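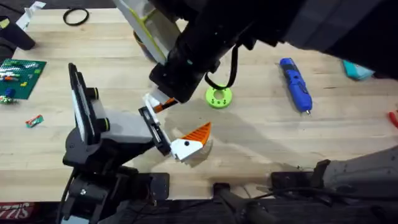

Bench and small parts meeting, Geltton workshop, Mnguni Street. The meeting opened at 4:10 p.m. at the tall desks by the window. Thảo Lý chaired. Present were the bench team, the print room and one person from purchasing. The packing team sent word they would be late and joined at item 3. The first subject was the butcher-block table and what gets left on it. The blue electric screwdriver is to have a fixed place, and so are the printed rings, the lime-green one with the small holes included. It was agreed that a tool lying on the wood with its bit still in it counts as not put away. The rule applies to the hand tools first and will be extended to the drivers on the side benches if it works.

1. Notes from the last meeting

Accepted with one correction. The notes said the drawer labels were done. Only the top row is done. The print room will finish the other rows by Sunday, when the floor is closed and the drawers can be pulled out.

2. Care of the table top

The wood has not been oiled since it was moved from the Pasanden building. Two people had complained that glue is hard to get off it. Purchasing asked if a laminate cover would be cheaper in the long run. The bench team was against a cover. Small screws roll on a slick surface and the bench team likes the wood. Thảo said she would rather oil it twice a year and see how it holds up.

Decided: oil in November, then again in spring. No cover for now. Glue work goes on a cutting mat. There are three mats in the cabinet under the sink and a fourth that nobody could place. Purchasing will not buy more until it is found or given up on.

There was a side discussion about coffee cups. The existing rule stands, no open cups on the table.

3. Printed parts count

The packing team joined here. The print room reported on the count done for the Castoma order. There are 1324 printed parts on the shelves in all colors. Of these, 634 are finished and checked. The rest still need their edges cleaned or have not been looked at.

The orange pieces are the slowest. The layer lines catch dust and the pointed ends chip when parts are thrown in a bin together. Packing asked for the orange pieces to be kept in trays with dividers. The print room has trays but they are full of old samples. It was asked if the old samples could be thrown out. After some back and forth it was agreed to keep one of each and recycle the others.

White parts are to be kept away from the black ones until they are bagged. Packing had 37 white parts come back with gray marks on them last month. Most of the marks came off with a damp cloth. The ones that did not will be used for fit checks.

Decided: divided trays for orange, closed bins for white, open bins for everything else. Print room to clear the trays before the next batch.

4. Rubber rings

The black rubber rings keep turning up loose. They come in bags of 200 and the bags do not close once they have been cut. Thảo asked for the rings to go into screw-top jars as soon as a bag is opened. Purchasing has jars left over from the paint samples. The bench team asked for the size to be written on the lid and on the side, as the lids get swapped.

Any loose ring found on a table goes in the jar marked "check size." It does not go back in the nearest jar. This was said twice and the chair asked that it be written down.

5. Electric screwdrivers

One charger is missing its cord. The bench team has been sharing the other charger with packing, and both teams had been short at the end of the day. Purchasing will order a cord this week.

It was suggested that each driver get a hook on the wall board with its outline drawn around it. Packing thought the board was already too crowded. The bench team offered to take down the hand saws, which are hardly used now, and move them to the back room. Agreed. The hooks will be put up once the saws are gone. Bits are to be taken out and returned to the bit case before a driver is hung up.

6. End-of-day cleanup

The present list on the door has too many steps and people skip to the bottom and sign it. Thảo read out a shorter one:

Tools on the board.
Bits in the case.
Loose parts in the bins.
Table brushed, then wiped with a dry cloth.
Floor swept under the table.

Packing asked for the trash to be added. It was added. The bench team asked who signs when only one person is on the late shift. That person signs, and a second signature is no longer needed.

The new list goes up as soon as it is printed. The old one is to be taken down at the same time so there are not two on the door.

7. Other business

The Castoma labels arrived with the wrong part name on them. Purchasing has written to the printer and is waiting to hear back. Packing will hold all finished boxes on the lower shelf until the new labels are in.

The lamp over the far end of the table flickers. Building services has been called over this once already. Thảo will call again.

The print room asked if the window could be kept shut while parts are being sorted. Left open for next time, as half the room wanted it shut and the other half did not.

Actions

Thảo: call about the lamp, print the new cleanup list, pick a day in November for oiling.
Print room: drawer labels, clear the sample trays.
Purchasing: charger cord, jars, reply on the labels.
Bench team: move the saws, put up the hooks.
Packing: hold the Castoma boxes, look for the fourth mat.

The meeting closed at 5:05 p.m.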